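Oct 10, 2023

Cash is finally paying something again

I moved most of my savings last week. It took me far too long, and I only did it when the Durnley statement came in and I saw what they had paid me for the quarter. It was less than the price of lunch. The balance was not small, at least not to me, and the rate had not moved since the days when everyone's rate was close to zero.

The Fed has been raising rates for a year and a half now. Loans went up right away. My card went up right away. The savings account stayed where it was, and the bank was counting on people like me not to look.

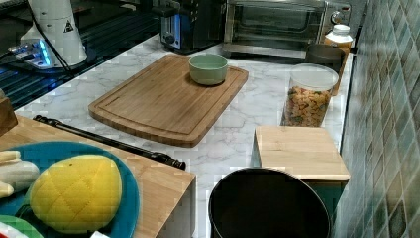
So I looked. I started with the online account at Tavel, which had the best rate I could find without a fee or a minimum I couldn't meet. Opening it was easy. Linking it to Durnley took two tries and a phone call, and the first transfer was held for nine days. If you are doing this with money you need for rent, leave yourself time.

I also put a piece of it into three-month Treasury bills. I had never bought one before and had the idea they were for institutions. You can buy them through most brokers in small amounts. You pay a little less than face value up front and get the face value when they mature. The interest isn't taxed by the state, and where I live that makes up for a good part of the gap between the advertised yields. I set mine to roll over once and will decide again after that.

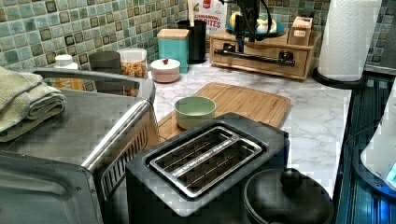
Kitchen counter, with the toaster and cutting board.

What I did not do is lock everything up for five years. A fellow from my old job is convinced that rates peak this winter and that anyone holding short paper will be sorry. He may be right. He also told me in April that there would be a recession by summer, and I kept extra cash because of it, earning next to nothing at Durnley. I have stopped trying to guess. Some of the money is short, some of it is in a two-year CD, and the rest is where I can get at it.

One warning about the CD. Read the part about early withdrawal before you sign. The first one I was offered, through Lostden, would have taken 200 days of interest, and the page that said so was well below the big number at the top. The one I took has a smaller penalty and pays slightly less. I can live with that.

I asked for comments when I wrote about the credit card rates and got a few good ones on savings as well. 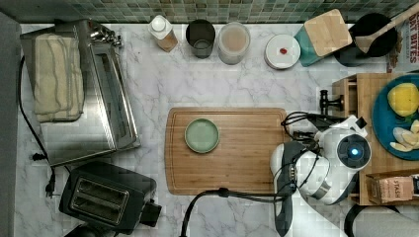

Nilton Alvarado wrote that he would skip the CD altogether and build a ladder of bills instead, one maturing every month, so there is always some cash coming due. He has done it since the spring and says the only real work was setting it up. He also pointed out that inflation is still eating a good share of whatever any of us earn on this – a fair point, and one I should have made myself.

I may try the ladder when my bills mature. The Durnley account stays open for now, with enough in it to cover the automatic payments.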